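Guides > Jewellery Care > Ultrasonic Cleaner > Section 4

Back | Contents | Parts | Next

4. Setting up the Cusstead bath and cleaning your first ring

Right, you've got it out of the box, you've found the lid (it hides under the cardboard tray, I missed mine for ages) and you're itching to drop something shiny in. Hold on a minute! Read the caution first, then we'll get going.

CAUTION: Don't put opals, pearls, emeralds, turquoise or amber in the bath. I mean it. The vibration can open up tiny cracks, and soaking does some of them no good either. The same goes for anything glued in place, which covers a lot of costume jewellery. If you don't know what the stone is, wipe it with a damp cloth and leave it at that until a jeweller has had a look.

Setting up

1. Stand the bath on a flat, firm surface, well back from the edge. I use a folded tea towel underneath, as mine hums like a fridge otherwise.

2. Check the switch at the back is off. Leave the mains lead unplugged for now.

3. Pour in 600 ml of lukewarm tap water. The line inside the tank is faint, so I use a kitchen jug and ignore it.

4. Add 2 capfuls of Lisov cleaning liquid. Washing-up liquid will do at a pinch (one small drop, unless you want foam all over the worktop).

5. Clip the basket in. You'll hear it click on both sides.

6. Dry your hands, plug in, and switch on at the back. The display shows 163 for a moment, which is only the version number of the software. It had me worried the first time!

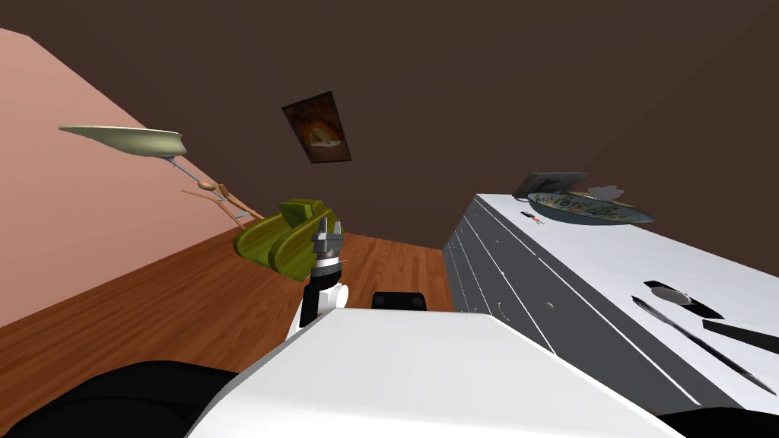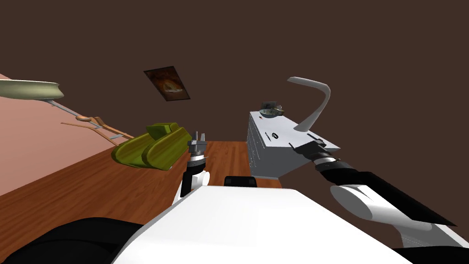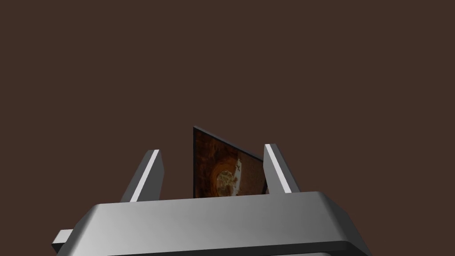 Fig. 4. Simulated views, with a gripper in each.

Your first clean

Pick something plain to start with. A gold or silver band with no stones is perfect, and you'll get a feel for the thing without risking Gran's sapphire.

7. Look the piece over under a good lamp. Give any claws a gentle nudge with a cocktail stick. If a stone moves at all, stop there and get it tightened before you clean it.

8. Lay the piece in the basket. One at a time, please. Rings that rattle against each other will scratch, and chains tie themselves in knots I still can't explain.

9. Close the lid and press Start. The standard run is about 8 minutes. For a ring you wear every day I'd happily let it go the whole way, but a lightly worn one can come out halfway through.

10. When it beeps, switch off at the back and unplug before you lift the basket.

11. Rinse the piece in a bowl of clean water. A bowl, never over an open plughole!

12. Pat it dry with the Khổng cloth from the accessory bag and leave it out for a bit before it goes back in its box.

Note: Cloudy water is normal, especially with old rings that have years of hand cream behind the setting. Tip it away and start fresh for the next piece.

Note: If you have the older Prodville basket, it fits, but it sits slightly high. Check the piece is properly under the water before you press Start.

CAUTION: Never run the bath dry, even for a second to see if it works. It can damage the tank, and the guarantee won't cover it.

Emptying and storing comes next, in Section 5. Leave the lid off overnight in the meantime.

Last updated 11 February 2021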